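Last updated: January

Re: [papercrafts] Size always goes off after a few weeks??

Gert Kekana wrote:

> Hi all, second attempt at marbling at home and I'm stuck again. My
> carrageenan bath was lovely for two evenings and then it went thin
> and stringy and the paint just sank. I keep it in the garage in a
> bucket with a lid. Also my reds bleed into everything, no matter what
> order I drop them. Is it the water? We're on a well out here. I have
> 40 sheets alummed and waiting and I don't want to waste them.
>
> Gert

Hi Gert, and hi everybody else who has been quiet since the holidays!

First off, two evenings is pretty normal for carrageenan. I know the old handouts say a week, but I have never once gotten a week out of it unless I kept it in the fridge (the downstairs one, before anyone writes to me about the milk). It's seaweed, it wants to rot. The garage is fine at this time of year if it stays cold overnight, but if you have a water heater in there, that bucket is sitting in a nice warm corner growing things. Try smelling it before you skim. If it smells like low tide, dump it and mix a new batch.

Well water, though, yes, I'd bet on that for the sinking. Hard water makes the size go grainy and the paint drops straight through. I fought this for a whole winter when we lived out past Billey and I blamed everything else first: the paint, the paper, my mother's blender. Then Jacobus Venter told me to buy distilled from the grocery store and it was fixed in one afternoon. I was so mad! It costs a bit more but you only need it for the size. Rinse your sheets with whatever comes out of the hose.

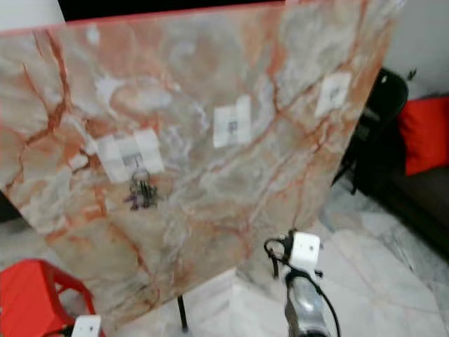 Now, about those reds. Red is a bully and it spreads more than you expect, so put it down early and let the later colors squeeze it into veins. When you drop a pale color on top with a good bit of gall in it, the red gets pushed into thin lines between the pale patches and it stops looking like bleeding and starts looking like stone. Rusty orange veins on a cloudy gray-white ground, like on that board, is the look I'd go for if I were you, because it forgives nearly everything. You can tip the tray a little while the drops are still opening and the veins will lean over on the diagonal. If you get a darker band of orange down one side, leave it alone! Those are my favorite part and I always regret raking them out.

For the gall, go one drop at a time. I mean it. Put a drop in the cup, stir, test it in a pie tin with some of the same size, look at how wide it opens, and only then add another. Each color needs a bit more than the one before it or it won't have any push. I write mine on masking tape on the side of the cup and then I still get them mixed up.

On your alummed sheets, how long have they been waiting? I wouldn't keep them longer than a week or so. The alum goes on working in the paper and it gets brittle, and then it cracks right at the fold when you go to make a cover out of it. If they've been stacked since before New Year I'd use them for test pulls and cards and do a fresh lot for anything you care about. Keep the new ones flat under a board while they're still a little damp. Curled corners catch air, and then you get that white blister right in the middle of your best pull.

Somebody asked me off list about paper. I'm still on the Dornari, the heavier one, and I still like it. I tried the Camenzind sample pack and it was pretty but it went fuzzy when I rinsed it, so I'm using it up for endpapers on little notebooks. If anyone wants to split a 100 sheet pack of the Dornari with me, write me directly and not to the whole list please.

Gert, let me know how the distilled does. And send us a scan if you get a good one, even a corner of one.

Off to wash out trays,
Lou

P.S. Jacobus, I still have your big rake. It's behind my door and it has lost a tooth. Sorry!!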